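November
By Piret Kairys

When I came to the robotics club at Plundton in the evening, Svitlana Hrynyshyn was eating soup from a jar and looking at a list of failed runs. She teaches the second-year group. Her students spend this term in simulation only, and I wanted to know how they feel about this.

"In the first weeks they complain," she told me. "They joined a robot club and I gave them a keyboard. Then somebody sends the arm through the table at full speed, and they see that it costs us nothing."

The task this term is sorting. The arm must take small parts from a tray and put them in the correct order. Each team gets 100 runs for the final test, and the parts lie differently every time. Last year the best team finished with 11 mistakes. Svitlana considers this a good result, but the team did not agree with her and asked to repeat the test.

Žydrūnas Siliņa wrote most of the room model. He is 17 and speaks quickly. "I made the table first, then the arm, then the walls," he said. "After this I made the shelf and the clock. Svitlana asked me why we need a clock. I said that every room has a clock."

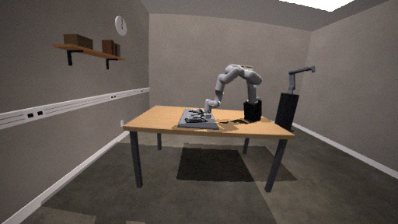

He spent two weekends on the shadows, and here he became more serious. His team uses a program that looks for the parts by their color and outline, and at the beginning it often took a shadow for a part. "I could switch the shadows off," he said. "But in Marton, at the competition, they will not switch off the lamps for me."

I asked Svitlana what she would change in the course. She thought for a long time. She would like to start with the gripping later, she said, and give more hours to measuring, as many students still mix up their coordinates in spring. She would also like a second computer that does not need a restart after lunch.

Frida Norðdahl, from the other team, had been waiting for that same computer during our whole conversation. I gave her my chair.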